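4.2 Reports of sounds and cold spots at the Wasside house

The second group of accounts comes from people who joined an evening walk that ends at the Wasside house. Of the 811 visitors who filled in a card on leaving, 43 reported something they could not explain. Most of these reports were of footsteps on the upper floor or a sudden chill on the back stairs. Two visitors wrote that they had felt a hand on the shoulder. Cards were collected before people had time to compare notes, although talk on the stairs could not be ruled out.

Reports were not spread evenly across the house. The kitchen, which guides describe as the quietest room, produced very few, and visitors who had been told this beforehand rarely wrote anything about it.

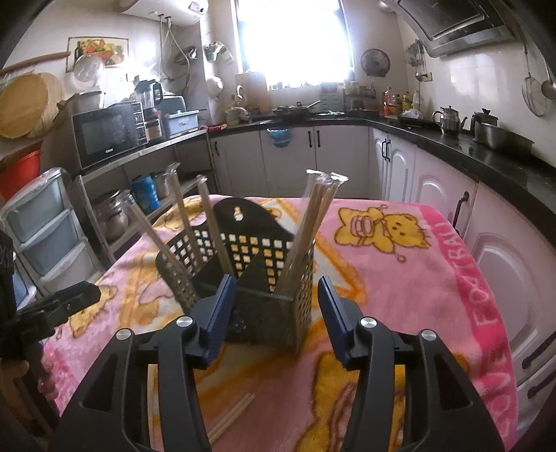 Figure 3. Utensil basket with wrapped chopsticks on a pink fleece blanket.

Guides used one of two scripts. The long script named the rooms where earlier visitors had heard steps, and the short script gave only the age of the building and its owners. Visitors who heard the long script were more likely to report footsteps, and they placed them in the rooms the guide had named. Reports of cold did not follow the script in the same way – they came from both groups and nearly always from the back stairs.

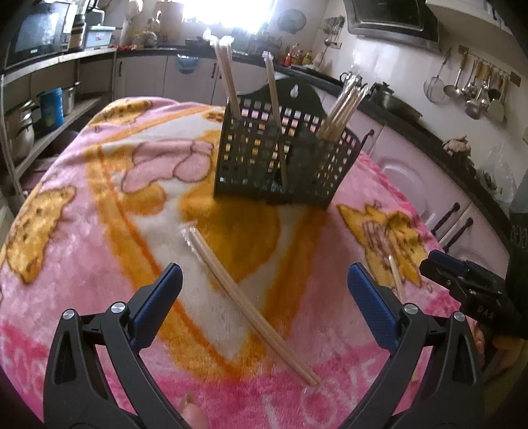

A draft is the simplest reading of this second pattern. The door at the foot of the stairs does not meet its frame, and the reports were more frequent on windy evenings. Siddiqui reached a similar view for the Truserholm inn, where almost 700 accounts were sorted by room. We did not measure air movement ourselves and leave the point open. The two reports of a touch are too few to treat as a group, and are given in full in the appendix.

Print this page | E-mail this article

Comments

Azadeh Jalali: Did the June walks use the long script? I went on one and the guide said a lot about the upstairs rooms.

cosel_reader: Those back stairs are freezing, wind or no wind.

nightwalker: Would like to see the appendix put up here too.

Contact us | Copyright, all rights reserved | Back to top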